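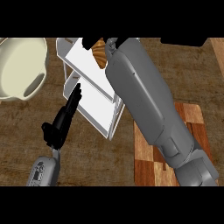
4.2 Placement claims

Providers of donor-funded vocational training tend to report enrollment and leave employment vague. Tendar's March report lists 637 graduates of its pipefitting course but gives no figure for those hired. Grube and Koskela reached 300 of them and found few working with the donor's equipment. We doubt the remainder did better. Figure 3 plots hours of instruction against wages one year on; the slope is close to flat. Lillemano reads the same data as early promise, a view we find hard to support.

Figure 3. Instruction hours and wages, Tendar graduates.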